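From: Remo Frei
Date: Dec 5, 2019
Subject: Re: Flikura household simulation kit, trial license

> Could members who have used the Flikura trial tell us whether the bathroom
> set is worth the fee? We are also looking at Lustby, and a decision is due
> before April.

Dear colleagues,

Our group at Zürcher has completed its review of the kit. The license costs 363 per seat and covers 146 rooms, five of them bathrooms. We tested the two-arm model on small tasks at the toilet: closing the lid, picking bottles off the tank and handling the paper roll.

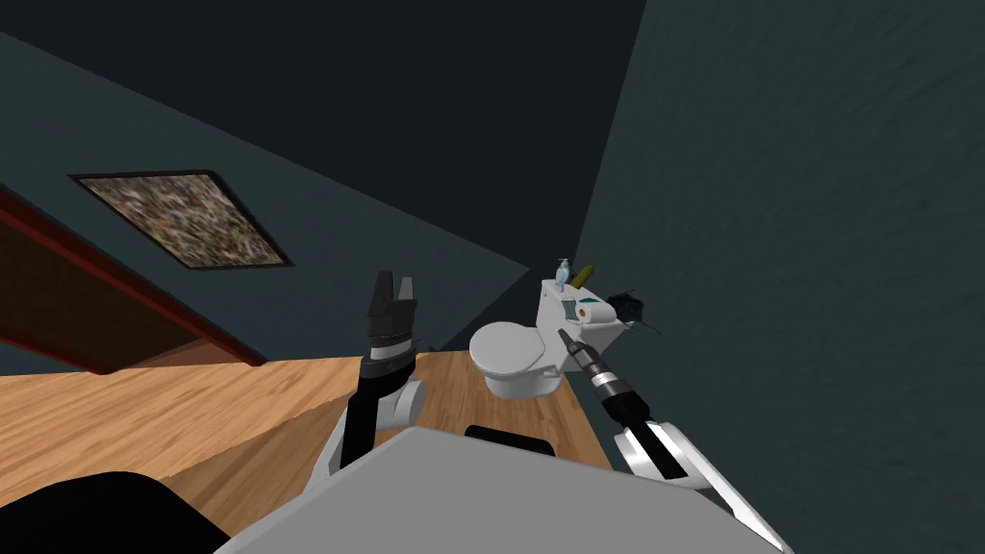 Setup took one staff member about 5 hours, most of it spent on joint limits. The arms responded well near the tank, but contact with thin objects remains weak — a slim bottle may slide through the fingers. Support answered both of our tickets promptly.

We have not compared Lustby on the same tasks. Members who hold a Flovholm license should check the export terms before ordering.

Regards,
Remo Frei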